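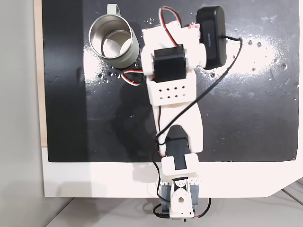
Small robot arms take over bench wiping at Flurko

Last updated: Jan 25, 2025

Workers at the Flurko repair shop in Florkdale are handing part of the daily clean-up to small 3D-printed robot arms. The firm has 7 of them and plans to have each bench covered by August.

Staff at the site mend and test small household goods. Until now, they have stopped work at the end of every shift to clear and wipe their own benches, a job the firm puts at 60 minutes a day across the whole team. The arms are being taught to move light items such as mugs out of the way and to deal with spilt water.

The black boards used for the work show up every drop and smear, and staff check them by eye after each run.

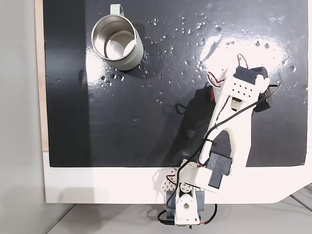
What changes for staff

No jobs will go, Flurko said. Three bench workers have been moved to a new role looking after the arms, which means replacing servos, tidying cables and printing spare brackets. They were given six days of training by Skiltov, the company that supplies the control software, and are paid at a higher grade.

Opinion on the shop floor is mixed. Some workers are glad to be rid of the wiping. Others say the end of the shift was the one time they could talk to the next bench, and they have asked for a paid break in its place. Flurko said it would answer that request before the next rota is drawn up.

A second site at Holanda will get arms later if the work at Florkdale goes to plan.

We use cookies to improve your visit. By continuing to use this site you accept our cookie policy.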